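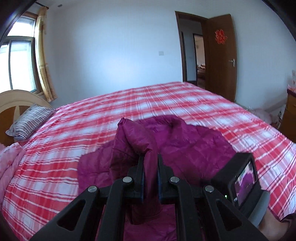

Zuleica Furtado wrote to me that a bed is only a place to sleep, and that the time a person spends making it nice is time taken from breakfast. She had read my earlier piece on folding, and she was not angry, she only wanted to know who it is for. "You close the door and you go to work," she wrote. "Who looks at the corners?"

I have thought about her question for most of December, and my answer is that she is half right. For the corners I have no defense. My mother pulled hers so tight that getting into bed was like opening a letter, and I stopped doing this in my first week away from home. Sheets with a plaid pattern make it worse, as the lines show every small pull, and you can lose ten minutes trying to make straight what a sleeping person will bend again at night.

But the thick things are another matter. A quilted comforter, or a padded jacket left on the bed, should be handled every morning, and I say this as a lazy person. When I rented a room in Phromma, I had one comforter for all the winter. I left it in a heap from morning to evening and pulled it over me at night. By February the filling had gone to one side and I was sleeping under two layers of cloth with nothing between them. The shop wanted 234 for a new one. I paid 22 for a used one and learned to shake it. 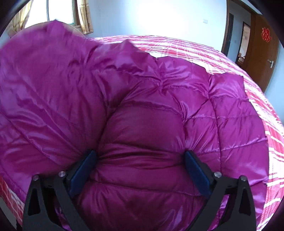 Shaking is a better habit than folding, in my opinion, and it takes less time. You hold two corners, you lift, you let the air go in, and you put it down without caring much where it falls. The stitching does a good part of the work for you. On a purple comforter like this one the seams make a grid of squares and rectangles, so the filling has small rooms to stay in, but a seam cannot help much against a heap that is pressed in the same way every day. Small puckers near the seams do not worry me. A flat place where there should be a puffy one does worry me, and then I push the filling back with my fingers, from the edge to the middle.

Dirceu Quintana, who shared the kitchen with me in those years, folded everything in three and put it at the foot of the bed. It looked very good. I tried it for one month and gave up, because a glossy fabric does not want to stay folded - it slides, it opens, and in the evening you find it on the floor. With cotton or wool blankets his method is fine and I still use it for them.

So, to Zuleica I would say: leave the sheet with its wrinkles, put the pillow where you like, eat your breakfast. Only take the comforter by two corners before you go, and open the window a little if the weather permits. I do it while the coffee is heating - the coffee does not suffer.

She has answered already that she does not drink coffee.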